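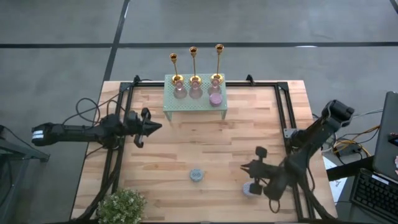 My aunt left me the flat on Gatel Street and more than 300 things to dust, and I'd agreed to have everyone round for her birthday, which she was going to miss for the first time.

I started with the candlesticks, as she always did. Three of them, gold, on the little mint-green stand with the holes in it. She said they were worth 1,000 pounds and Conall said they were worth a fiver and the two of them didn't speak for most of an August.

"You've to put the glasses in front," said Senan Costello from the doorway, eating my crackers.

"I know where the glasses go."

I didn't, mind you. I moved the pink glasses back and forth like a woman playing chess against herself. Then I found the small round tin with the flowers on it - well, I called it a tin, she called it Baumgartner, after a dentist she'd nearly married. It had sat beside her bed when I was nine and I was never let touch it.
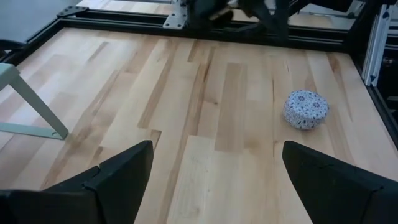
Baumgartner, on the good table.

"Open it," said Senan.

"You open it."

Neither of us opened it. He went off to ring Daithí about chairs, and I stood there with my sleeves rolled up, smelling polish and thinking about a dentist in Ukbridge with no idea he'd been keeping an old woman company for half her life.

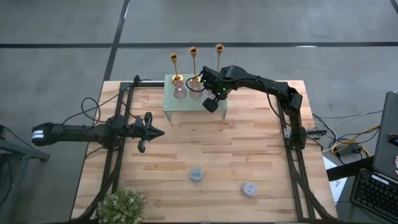 Page last changed: January 2025

By seven there were 12 of us and not a chair to spare. Conall came in with wet hair, took one look at the candlesticks and said, "A fiver," very quietly, and then had to go and stand in the kitchen for a bit.

I brought him a sherry. He asked what I'd done with the dentist.

"He's inside with the rest of us," I said.

"Did you look?"

"No."

"Good girl," said Conall, and he drank the sherry and asked was there cake.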